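Trainingslager Volleyball in Morthorpe: Lohnt sich das für die Zweite?

Ketill_Blöndal
Der Verein überlegt, uns im Mai vier Tage nach Morthorpe zu schicken. Halle, Kraftraum, Halbpension. Als Teambuilding steht Bogenschießen auf dem Plan, bei unserer Aufschlagquote mutig. War schon jemand dort?
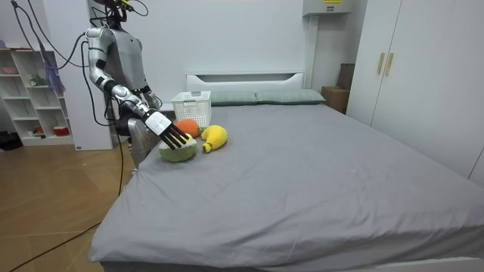

Þórey K.
War letztes Jahr mit Ganton da. Die Halle ist gut, der Boden auch, nur die Netzanlage stammt vermutlich noch aus der Zeit der Seitenauswechslung. Annahme haben wir kaum trainiert, dafür können jetzt alle Kanu.

Ketill_Blöndal
Kanu hilft bei Float-Aufschlägen bestimmt enorm. Was hat es gekostet?

Þórey K.
Ungefähr 500 pro Nase, mit Bus. Ohne Bus 89 weniger, dann fährt eben Inger.

Inger Ragnarsson
Inger fährt nicht.

Skarphedinn_R
Sehe ich anders als Þórey. Uns hat das Lager die Hinrunde gerettet, wir haben danach endlich im Block miteinander geredet. Man muss halt einen Trainer mitnehmen, der um 9 Uhr in der Halle steht und nicht am Buffet.

Þórey K.
Ihr seid Siebter geworden.

Skarphedinn_R
Vorher waren wir Letzter!

Ketill_Blöndal
Ich frage am Montag mal an, ob man das Bogenschießen gegen eine Halleneinheit tauschen kann.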